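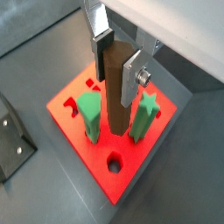 갈색 육각기둥 조각과 빨간색 도형 맞추기 판

그리민로(Griminlow) 장난감 대여점 자주 묻는 질문

최종 수정일: 2022년 8월 3일

매장과 전화로 자주 들어오는 문의를 주제별로 정리했습니다. 6월에 바뀐 연체 규정과 보관함 반납 방법이 반영되어 있습니다. 예전에 인쇄해 드린 안내문과 내용이 다르면 이 페이지를 기준으로 합니다.

회원 가입

누가 가입할 수 있나요?
만 열아홉 살 이상이면 누구나 가입할 수 있습니다. 거주지 제한은 없습니다. 조부모나 이모, 삼촌도 본인 이름으로 가입할 수 있고, 아이의 가족관계를 증명하는 서류는 받지 않습니다. 어린이집이나 공부방은 개인 회원이 아니라 단체 회원으로 등록해야 합니다.

가입할 때 무엇이 필요한가요?
신분증과 본인 명의의 휴대전화 번호가 필요합니다. 신청서는 매장에서 작성하거나 홈페이지에서 미리 써서 낼 수 있습니다. 홈페이지로 신청한 경우에도 첫 대여 때는 매장에서 신분증을 확인합니다.

한 가구에서 두 명이 가입해도 되나요?
됩니다. 다만 대여 한도는 회원별로 따로 계산되고 합산되지 않습니다. 한 사람이 다른 가족의 장난감을 대신 찾아가려면 그 가족의 회원 번호를 알려 주셔야 합니다.

회원 자격은 언제까지 유지되나요?
가입일로부터 일 년입니다. 만료 한 달 전에 문자로 안내합니다. 만료일에 빌려 간 장난감이 있으면 원래 반납일까지 그대로 쓰실 수 있고, 새로운 대여만 막힙니다.

보증금이 있나요?
개인 회원은 보증금이 없습니다. 단체 회원은 등록할 때 보증금을 내고, 탈퇴할 때 미반납품이 없으면 전액 돌려받습니다. 환불은 등록한 계좌로만 합니다.

대여와 예약

한 번에 몇 점까지 빌릴 수 있나요?
소형은 세 점, 대형은 한 점까지입니다. 소형과 대형을 함께 빌려도 됩니다. 미끄럼틀, 주방놀이 세트, 흔들말, 붕붕카는 대형입니다. 같은 상자에 담긴 것은 조각이 아무리 많아도 한 점으로 셉니다.

대여 기간은 얼마나 되나요?
3주입니다. 빌린 날의 다음 날부터 셉니다. 반납일이 휴무일이면 다음 영업일까지 반납하면 됩니다.

연장할 수 있나요?
다음 예약자가 없을 때 한 번, 일주일까지 연장됩니다. 홈페이지의 '나의 대여' 화면에서 직접 하거나 전화로 요청해 주세요. 이미 반납일이 지난 장난감은 연장되지 않습니다.

어떤 장난감이 있나요?
현재 목록에 475점이 넘게 올라와 있습니다. 도형 맞추기, 블록, 퍼즐, 역할놀이, 악기, 자동차와 기차, 실외용 놀잇감으로 나뉩니다. 봉제 인형과 물놀이용품은 취급하지 않습니다. 목록은 매장 컴퓨터와 홈페이지에서 같은 내용으로 볼 수 있습니다.

예약은 어떻게 하나요?
목록에서 장난감을 고른 뒤 '예약' 단추를 누르면 됩니다. 한 회원이 동시에 걸 수 있는 예약은 두 건입니다. 차례가 오면 문자가 가고, 문자를 받은 날부터 사흘 안에 찾아가지 않으면 다음 사람에게 넘어갑니다. 예약이 넘어가도 불이익은 없습니다.

매장에서 한번 만져 보고 고를 수 있나요?
입구 왼쪽 체험 선반에 있는 것은 자유롭게 만져 보셔도 됩니다. 안쪽 서가의 장난감은 소독 후 밀봉한 상태라 뜯어 드리지 않습니다. 체험 선반의 물건은 대여용이 아닙니다.

연령별 선택

몇 개월부터 쓸 수 있는지 어디에서 확인하나요?
상자 옆면의 색 띠와 목록의 '권장 연령' 항목에서 확인할 수 있습니다. 권장 연령은 제조사 표시를 그대로 옮긴 것입니다. 제조사 표시가 없는 물건은 들여놓지 않습니다.

도형 맞추기는 언제 시작하면 좋을까요?
아이마다 차이가 큽니다. 돌 무렵에는 구멍에 넣는 것보다 조각을 쥐고 두드리고 꺼내는 데 관심을 보이는 경우가 많고, 그렇게 써도 괜찮습니다. 처음이라면 둥근 조각 하나만 꺼내 주고, 익숙해지면 네모와 세모를 더해 보세요. 오각형과 육각형은 모양이 서로 비슷해서 어려워하는 아이가 많습니다.
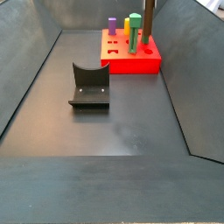
빨간 도형 맞추기 블록 위에 세워 둔 보라색, 노란색, 초록색 조각

아이가 자꾸 틀린 구멍에 넣으려고 합니다. 바로잡아 주어야 하나요?
꼭 그럴 필요는 없습니다. 잠시 지켜보다가 아이가 답답해하면 조각을 살짝 돌려 주는 정도로 충분합니다. 어려워 보이면 조각 수를 줄여서 다시 해 보시고, 싫어하면 며칠 치워 두었다가 꺼내 주세요.

퍼즐은 몇 조각짜리가 적당한가요?
꼭지 달린 판 퍼즐을 혼자 맞추는 아이라면 두세 조각짜리 그림 퍼즐로 넘어가 볼 수 있습니다. 저희가 보유한 바닥 퍼즐은 20조각짜리가 가장 많이 나갑니다. 조각 수가 같아도 그림에 따라 난이도가 달라서, 하늘이나 잔디처럼 같은 색이 넓은 그림은 더 오래 걸립니다.

형제가 함께 쓸 장난감은 어떻게 고르나요?
어린 쪽 나이에 맞추어 고르시기 바랍니다. 큰아이용으로 빌린 것에 작은 부품이 있으면 동생의 손이 닿지 않는 곳에 보관해 주세요. 목록의 검색 조건에서 '작은 부품 없음'을 선택하면 해당하는 물건만 나옵니다.

소독과 위생

반납된 장난감은 어떻게 소독하나요?
부품 수를 확인한 뒤 표면을 닦고, 재질에 따라 세척하거나 소독기에 넣습니다. 세척제는 초아(Tjoa) 무향 제품을 씁니다. 전자식 장난감은 물로 씻지 않고 천으로 닦습니다. 이 과정에 하루가 걸리기 때문에 반납 당일에는 같은 물건을 다시 빌릴 수 없습니다.

집에서 씻어서 반납해야 하나요?
음식물이나 흙이 묻었으면 닦아서 가져와 주세요. 그 밖에는 그대로 반납하셔도 됩니다. 나무로 된 물건은 물에 담그지 마시고, 햇볕이 강한 창가에서 말리지도 마세요.

아이가 감기나 수족구병을 앓는 동안 쓰던 것은 어떻게 하나요?
봉투에 따로 넣어 반납하면서 직원에게 말씀해 주세요. 별도로 소독하고, 추가 비용은 없습니다. 반납일에 나오기 어려우면 전화해 주세요. 이 경우의 지연은 연체로 처리하지 않습니다.

반납

매장에 가지 않고 반납할 수 있나요?
소형은 페카르(Pekar) 상가 일 층의 무인 보관함에 넣을 수 있습니다. 회원 번호를 입력하고 열린 칸에 상자째 넣은 뒤 문을 닫으면 됩니다. 대형과 단체 대여품은 보관함에 넣을 수 없습니다.

보관함은 언제 비우나요?
영업일 오전 11시에 수거합니다. 반납일 당일 밤에 넣은 것은 다음 날 수거하더라도 정상 반납으로 처리합니다. 처리 완료 문자는 부품 확인이 끝난 뒤에 발송됩니다.

택배나 방문 수거도 되나요?
택배 반납은 받지 않습니다. 대형에 한해 에르뉘리에(Ernurier) 운송의 방문 수거를 신청할 수 있고, 요금은 운송사에 직접 내시면 됩니다. 수거일은 신청 후 운송사에서 전화로 정합니다. 엘리베이터가 없는 건물은 신청할 때 층수를 적어 주세요.

상자를 잃어버렸습니다.
다른 상자나 튼튼한 봉투에 담아 오셔도 됩니다. 원래 상자에 사용 설명서가 붙어 있었다면 상자 비용을 받습니다.

연체, 분실, 파손

반납이 늦으면 연체료가 있나요?
6월부터 연체료를 없애고 대여 정지로 바꾸었습니다. 늦은 날수만큼 새로 빌릴 수 없습니다. 정지 기간에도 예약은 걸 수 있지만, 차례가 왔을 때 정지가 풀려 있지 않으면 다음 사람에게 넘어갑니다. 바뀌기 전에 생긴 미납 연체료는 그대로 남아 있습니다.

조각 하나가 없어졌는데 통째로 물어내야 하나요?
그렇지 않습니다. 부품을 따로 구할 수 있으면 부품값만 받습니다. 구할 수 없고 그 조각 없이는 놀이가 안 되는 경우에만 남은 가치를 계산해 청구합니다. 블록처럼 한두 개 없어도 쓸 수 있는 것은 상자의 수량표를 고치고 비용을 받지 않습니다.

나중에 조각을 찾으면 환불되나요?
새 부품을 주문하기 전이면 전액 환불합니다. 이미 주문했으면 환불은 어렵습니다. 소파 틈, 세탁기 안, 유모차 바구니를 먼저 살펴봐 주세요.

빌려 온 물건이 처음부터 망가져 있었습니다.
대여한 다음 날까지 전화나 게시판으로 알려 주시면 저희 쪽 누락으로 처리합니다. 사진을 보내 주시면 확인이 빠릅니다. 집에서 접착제나 테이프로 고치지 말아 주세요. 바퀴가 빠졌거나 갈라진 곳이 있으면 그날부터 사용을 중단하고 반납해 주시기 바랍니다.

건전지는 누가 갈아 주나요?
대여할 때는 작동을 확인하고 건전지를 넣어 드립니다. 집에서 쓰다가 닳으면 회원이 교체합니다. 반납할 때 새 건전지를 빼지 않아도 되지만, 액이 샌 건전지는 반드시 빼고 말씀해 주세요. 단추형 건전지가 들어가는 물건은 덮개 나사가 조여 있는지 쓰기 전에 한 번 더 확인해 주세요.

기증

쓰던 장난감을 기증할 수 있나요?
안전 확인 표시가 남아 있고 부품이 모두 있는 것만 받습니다. 봉제 인형, 책, 물총, 전동차는 받지 않습니다. 가져오시기 전에 전화로 품목을 알려 주세요. 매장 문 앞에 두고 가신 물건은 접수하지 않습니다.

기증하면 혜택이 있나요?
접수된 물건이 있으면 회원 기간을 한 달 늘려 드립니다. 여러 점을 기증해도 한 해에 한 번만 적용됩니다. 비회원은 나중에 가입할 때 적용받을 수 있으니 접수증을 보관해 주세요.

단체 회원

어린이집은 몇 점까지 빌릴 수 있나요?
소형과 대형을 합쳐 11점까지입니다. 대여 기간은 개인 회원과 같습니다. 행사용으로 하루만 쓰는 경우에도 같은 한도가 적용됩니다.

단체 대여품은 어디에서 받나요?
건물 뒤편 하역구에서 받습니다. 차를 잠시 세울 수 있고, 도착 전에 전화하시면 미리 내놓겠습니다. 인수할 때 수량표에 서명해 주세요. 반납 때도 같은 표로 확인합니다.

담당 교사가 바뀌면 다시 등록해야 하나요?
다시 등록하지 않아도 됩니다. 홈페이지의 '단체 정보' 화면에서 담당자 이름과 연락처를 수정하면 됩니다.

여기에 없는 내용은 홈페이지 문의 게시판에 남겨 주세요. 답변은 영업일 기준 이틀 안에 등록됩니다.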